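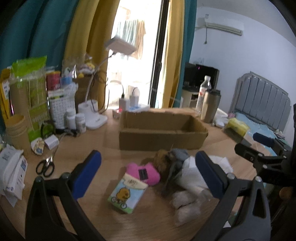
Desk clearing, hand-held gripper set — Lindell flat

Quick gallery from the Drivby work, more to follow when I get a minute. Question was wether demos collected by hand in ordinary homes beat the ones from our bench in Riihimäki. Short answer: yes, for soft things. Less so for thin card.

Top picture: jaws wide, small card box with the cartoon cyclist between the blue fingers, plush toys close by. Open cardboard box further back on the desk.

Training set for this round — 1,987 demos, 4 flats. First 500 done in March, those were slower and a bit clumsy. Policy trained on the lot did better on plush than the bench-only one, same test desks. Card boxes still get pinched at the corner. Working on it.

Numbers and plots on the Nurkonix page soonish.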